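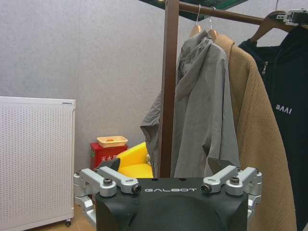
Plasgate garrison, which regiment?

marchhare6: My great-grandfather was posted at Plasgate in July 1931. Family says engineers, but his cap badge looks like infantry to me. Any ideas?

Binard_Bill: Infantry! The engineers never left Quiambao.

tsehay_a: Not so sure, Bill. I've got a muster roll with 90 sappers on it, all Plasgate.

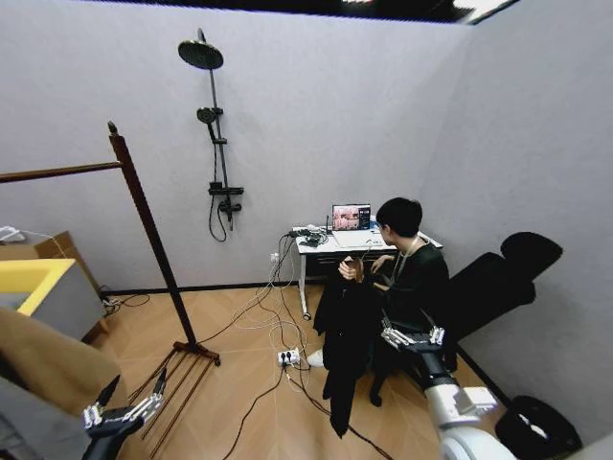 It's signed by the depot clerk too, so I'd trust it over the badge (those got swapped all the time).

Binard_Bill: Swapped badges, sure, but 90 sappers? Scan please.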